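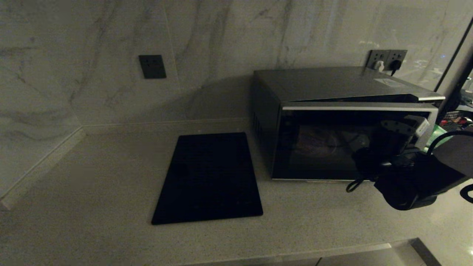 One owner wrote in to say that the previous edition of this section told him to bleed the carburetor, and that carburetors do not bleed, although he did. Fair point. The corrected procedure follows.

## 4. First start after winter storage

Applies to the Tonberg 961 sedan and wagon with the Marciniak single-barrel carburetor. Owners of the Gellik conversion should turn to Section 7 and bring a sandwich.

1. Park on level ground, put the gearbox in neutral, and pull the handbrake. Chock a rear wheel as well. The handbrake is a suggestion.
2. Reconnect the battery, positive lead first.
3. Check the oil. If it smells of gasoline, change it before going any further.
4. Work the hand primer on the fuel pump until you feel it stiffen. This can take up to 30 strokes.
5. Pull the choke out fully. It has 2 positions, whatever the dashboard engraving claims.
6. Turn the key and crank for no more than five seconds. Wait a full minute before trying again.
7. When the engine catches, ease the choke in by half and leave the gas pedal alone.

**Caution:** Open the garage door before step 6. Exhaust fumes will fill a closed garage quickly, and the Tonberg makes plenty of them.

**Note:** A loud tick from the top of the engine is normal for the first minute. A loud knock from the bottom is a different section, and a different budget.

8. Once the engine idles evenly, push the choke home and look underneath for fuel leaks. If you find one, shut the engine off and replace the hose. Tape is not a hose.
9. Drive gently for the first 500 miles if the rings were replaced over the winter. The Plellside parts list has the correct gasket set for the retorque that follows.

If the engine still won't start after six attempts, remove the spark plugs, dry them, and check the gap against the table in Section 5.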